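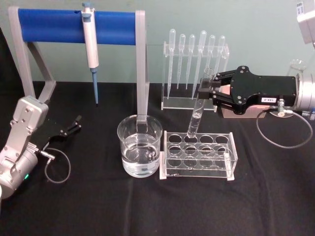 Bench Automation > Dual-Arm Packages

Furnex Two-Arm Bench Package - pricing, lead times and what to budget for

Updated Wednesday, September 22, 2021
Shares 14 | Comments 5

Two arms, two parallel grippers, one controller. Sold as a set. For small labs doing tube and rack handling that want to automate a bit of it without ripping out the whole bench.

Quick version for people who've already got a quote open in another tab: lead time is 60 days from deposit, longer if you order over the summer shutdown. Stock grippers ship with the arms. Custom fingers don't.

What's in the price

Both arms, both grippers, wrist cables, controller, power supply, teach pendant. Table clamps too. Basic training, 2 days at your site, one trainer. Travel is extra outside the metro area - ask, it varies a lot.

What's not

The table. Guarding, if your safety person wants it. Fingers for odd shaped glassware. Software seats past the first one. Freight to Dresudholm and anywhere else off the main route is quoted seperately.

Fingers - read this bit before you order

Most of the calls we get are about fingers. The standard ones are a flat pair and they'll close on a glass test tube fine if the force is set low. Beakers are another matter. Measure the widest thing you want picked up and send us the number, please don't guess. Same for the narrowest. Viktória Pap does the finger quotes and she'll want a sample of the actual glass, two if you can spare them.

Soft pads wear out. Budget for a spare set per arm in year one.

Racks and stands

You don't need special racks. Clear acrylic is OK for handling but if you're adding a vision system talk to us first, transparent stuff on a dark cloth can be fiddly and the lighting may cost more than you planned. Allow for it now and take it out later.

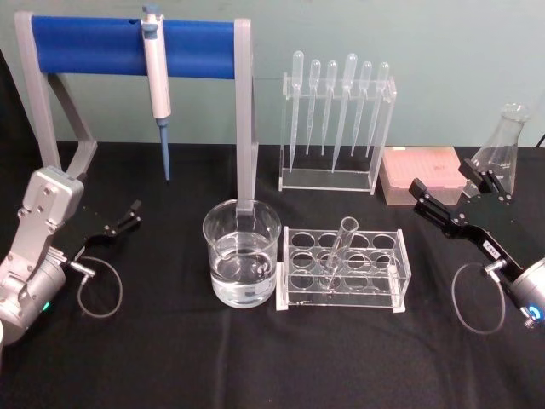

Pick your layout before you pick your table. Sounds backwards. People buy a nice bench, then find the arms want to come in from both sides and there's a sink on one of them. Leave clear elbow room left and right, and keep tall items at the back so nothing has to be reached over. Tip boxes and flasks want a fixed spot - tape or a locating plate, either is fine. Cables need slack at the wrist but not so much it drags through your glassware. Clips are in the accessories list, cheap, get them.

Water first. Every new job gets run on water before anybody goes near a real reagent. Add a week for this in your plan, two if the staff are new to it.

Rough budget order

Arms and grippers are the big line. Then guarding, then fingers, then vision, then training top-ups. Service plan is yearly and starts once the install is signed off. If your funding has to be spent by February, get the deposit in early and tell us, we can invoice the parts ahead of install.

Manual pipettes: the grippers will not work a thumb plunger, so please don't plan around it. If you need metered volumes, price the electronic pipette adaptor (separate page) or leave that step with a person. Plenty of sites do. The Faltamwood lab kept all their pipetting by hand and only gave the arms tubes and racks, and Marjan Kiani there is happy to take a call from other buyers if you want an opinion that isn't ours.

Demo units

One pair available for loan, 14 days, you pay freight both ways. Booked through Attila Nyitrai. Bring your own glassware, not ours, or the trial tells you very little about your own job.

Quotes and site visits - Jamie Marsden, sales desk. Have your bench dimensions, power and a phone photo of the space ready. It speeds things up alot.

Prices on request. Trade-ins considered on Orakzai single arms, working or not.

5 comments | Share 14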